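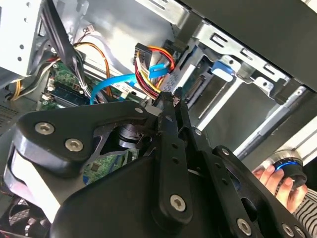
PRESS RELEASE | SPACE & FUNDING

Wirov closes second round for ground station network

Well, we did it! I started Wirov with two antennas on a barn roof outside Hekitz, and this March we closed our second round, led by Hernel with Ó Riain Partners coming back in (thank you, both).

The money goes into ground stations, the dishes that pull data down from small satellites. We run four now and want 21 up within two years. Our customers are mostly weather and shipping outfits, and they keep asking me for more passes per day, so that's what we're building.

We're hiring radio engineers too. Write to our press desk and we'll pass you along.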